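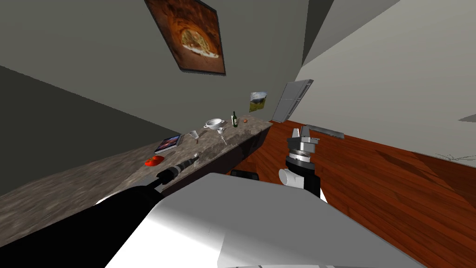
The Slow Arithmetic of the Level Crossing

At Sulton, the barriers come down long before the train arrives. A driver who stops first in line has time to switch off the engine, read a message and switch the engine on again. The road is two lanes wide, the railroad is two tracks wide, and where they meet the town has been arguing about delay since the passenger service was doubled.

The argument is now over a bridge. A plan to close the crossing and carry the road over the tracks has passed its outline stage, and detailed design is under way. The plan covers a new road alignment, a separate ramp for people on foot and on bikes, and a changed junction on the Ternness side, where the road meets the old market street at an awkward angle.

How the closure time is made up

Most complaints assume that the barriers are down because trains are slow. Train speed is only part of it. The sequence at Sulton starts when a train occupies a section of track well outside the town. Warning lights come on, the barriers drop, and a check is made that the crossing is clear. Only then can the signal protecting the road be set to proceed. If the signal clears late, the train driver sees a caution and brakes, and the barriers stay down longer still.

The average closure at Sulton is 152 seconds. That figure covers a single train. When a second train approaches from the other direction before the first has cleared, the barriers do not lift between them. The timetable places the two local services close together at Sulton station, so this happens often in the morning peak.

"People ask why we can't just raise them for a few seconds in the gap," says Reshma Mnguni, the signaling engineer on the project. "There's a minimum road open time. If the gap is shorter than that, the system holds. You would be lifting the barriers into traffic that has started to move and then dropping them again."

Mnguni's team looked at three ways of cutting the delay without a bridge. The first moved the trigger point closer to the crossing for stopping trains, which approach more slowly than through trains. It saved time in one direction only, as trains from the Momton side start from a platform next to the crossing and already have a short warning. The second spread the local services apart in the timetable. That broke a connection at Momton junction, four stations down the line. The third replaced the manual clear check with an obstacle detector. It gave the best result of the three and may still be fitted at other crossings on the route, but the saving at Sulton was too small to stop the line of cars reaching the market street.

The count

Traffic was counted in December, over a period that avoided school vacation. The counters recorded 2,336 vehicles on the crossing on a typical weekday, and 453 crossings on foot or by bike. The second figure was higher than the planners had used in the outline scheme, and it changed the drawings.

In the outline scheme, walkers and cyclists shared one path along the south side of the road bridge. The path had a long approach at each end to keep the grade gentle. For a person walking from the station to the market street, this meant a large detour to cross a railroad that can be crossed today in a few steps.

The current drawings keep the path on the bridge for bikes and add a separate underpass for people on foot beside the station. The underpass is short and straight, with both ends visible from the middle. It needs a pump, since the floor will be below the level of the drain in the station yard. Pump maintenance was priced over the full design life and is now a separate line in the running costs.

The ground

The site is less simple than it looks on a map. The west side sits on firm gravel. The east side was filled when the freight yard was built, and the fill was never well recorded. Borings found ash, broken brick and soft clay in layers that vary over short distances.

Căpraru, the contractor named for the early works, has proposed piles on the east side and shallow footings on the west. Mixed foundations are common enough, but the two sides will settle by different amounts. The design deals with this through a joint at the east pier and bearings that can be jacked and shimmed from a permanent platform.

Danilo Lumanlan, who leads the structural design, describes the deck as ordinary. It has steel girders with a concrete slab on top, in three spans, with the center span over the tracks. The girders are deeper than he would have chosen for a road of this width. Extra depth makes them stiffer, and they can be lifted in whole, with fewer hours of work above a live railroad.

"The lift sets everything," Lumanlan says. "We get the track for a fixed number of hours at night. The crane has to be rigged before that starts, and it has to be clear before it ends. I would sooner have a heavier beam and one lift than a light one with a splice in the middle."

Two nights have been requested for the center span – one for the lift and one in reserve for high wind.

The market street

The junction on the Ternness side has drawn the most written comments. The bridge ramp lands farther from the tracks than the present road does, and it takes up the space where delivery trucks now wait. Shop owners want that space replaced before the ramp is built.

Xolani Nkosi runs a hardware store near the corner. His deliveries come early, on a truck too long to turn in the side streets. Under the draft plan it would stop in a marked bay on the main road and unload across the sidewalk.

"It works on paper if the bay is empty," he says. "I have asked who keeps it empty."

The answer, for now, is that the bay will have fixed hours and that enforcement will be reviewed after opening. Khanyisile Hlongwane, the transportation planner handling the junction, has also tested a second bay behind the row of stores. It would need a strip of land from the station parking lot, and the railroad has not yet agreed to release it.

Bus routes are easier. Both services that use the crossing now carry several minutes of padding in their schedules to absorb the barrier delay. Once the bridge opens, the padding can come out, and the bus operator has said it will use the time to extend one route to the clinic.

What comes next

Utility diversions come first. A water main and a bundle of signal cables run under the east approach, and both must be moved before piling. The ramp walls follow, then the piers, then the girders. The crossing stays open until the bridge carries traffic, after which the barriers will be removed and the road ends fenced.

Nosipho Swanepoel, the project manager, will not give an opening date until the cable diversion is complete. The records for the signal cables show one route and the trial pits found another. A second set of pits has been dug closer to the platform, and the results are with the design team.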